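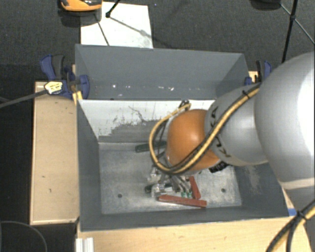

Re: [finamham-walkers] hut booking and the July trip

Hi all

Sorry for slow reply, been flat out. Answers to Hanna's stuff below, typing on my phone so bear with me.

Hanna Tkachuk wrote:
> Has anyone heard back from the Nikzad hut people? I rang twice
> last week and got the machine. Also can someone confirm whether
> we are walking in from the Ferkumard side or the Finamham side,
> I have two new members asking me and I've told them both
> different things. And who has the big stove?
> Hanna

Hut - yes, heard back last night. They've got us down for 3 nights, not 4. Somebody else has the last one, a school group I think. So either we walk out a day early or camp down at the creek flat. I vote camp. There's decent water and the ground is fine if you keep off the low bit near the willows. Need to tell them by the end of the month or we lose the lot.

Cost is 2,044 all up for the three nights, incl. firewood. Was going to be 2,141 but they knocked off the cleaning charge if we sweep out and take our own rubbish, so pls bring bags.

Track - Ferkumard side. The Finamham road is still closed past the second gate after the washout and I wouldn't trust the detour in anything low. Car park at Ferkumard is small, we had trouble there last time with people parking across the turning circle. Share cars please. I can take 3 plus packs if the packs are sensible. Colour coded pack covers would help too, last year two of us went home with the wrong one.

Stove - Lev Marchuk has it, or did at Easter. Lev?? It needs a new hose before it goes anywhere. The Rudon one is in my shed but the burner on the left is stuffed, so only good for tea.

New members: tell them Ferkumard, 5 am start from the usual place, proper boots. It'll be cold up top, frost on the inside of the windows last July. No they can't bring the dog, it's in the park rules, sorry.

Still need someone to do dinner on the second night. I did the curry last time and half of it came home agian so something plainer maybe. Sausages?

Gotta run, will send the gear list when I find it

R.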